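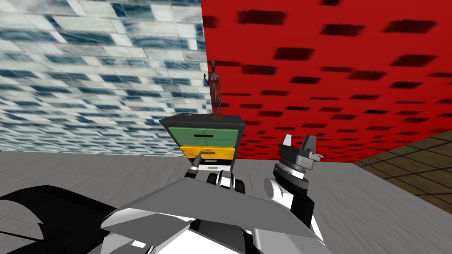 Trying out the Rasgate simulator kit: my project report
Intro to Simulation, Cikville campus
2 December 2019

What I picked and why

So for my project I reviewed Rasgate, the robot simulator that Trudano sells to schools. I'd only ever used Ojo before (the free one from our first lab), and I wanted to know if paying for something would make my life easier. A student license costs 19 dollars a term, and my advisor Fernanda Peixoto let me put it on the course budget, so thank you Fernanda!

You get a two-armed robot, a bunch of furniture and a pile of wall and floor textures. I went with the drawer task: a small chest with a green, a yellow and a white drawer, and the robot has to work on the yellow one with its left gripper. I left the right arm up and out of the way the whole time, fingers open, mostly so I'd only have one arm to debug.

Setup took me an afternoon. The installer was fine, but the manual skips the part where you set the joint limits, and I lost over 2 hours to an arm that folded itself backward every time I pressed play. Support did write back the same day and fixed me up with a sample config file.

The textures are wild, by the way. I had the randomizer on, and it gave me a bright red wall with dark blurry blocks right next to a pale streaky brick one. My roommate thought my graphics card was dying. I kept it that way because I wanted to see if my vision script could cope with ugly backgrounds, and I really like that it's one checkbox (in Ojo I had to swap every texture by hand).

How the runs went

I did 100 runs and counted one as good if the yellow drawer ended up open far enough for the gripper tip to get inside. I got 70 good ones. Most of the bad ones were the tip sliding off the handle, and a few were my own script timing out. When it does work it's super satisfying to watch, with the drawer out, the little white rounded object sitting in there and the gripper pointing in at it. 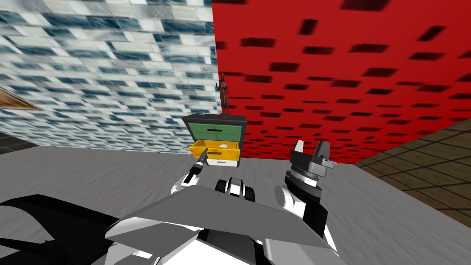

What I'd tell the next group

Get it if your project is about arms and furniture. The drawers move the way I'd expect and the camera views are easy to set up. I'm less sold on the contact settings. There's a friction slider with no units on it, and I ended up just nudging it until the handle grip looked right, so please write your value down (I didn't, and had to redo a whole batch).

I never got to picking up the white object. That's my plan for February, if the license gets renewed. My scripts and the config file from support are in the shared class folder under Rasgate drawers.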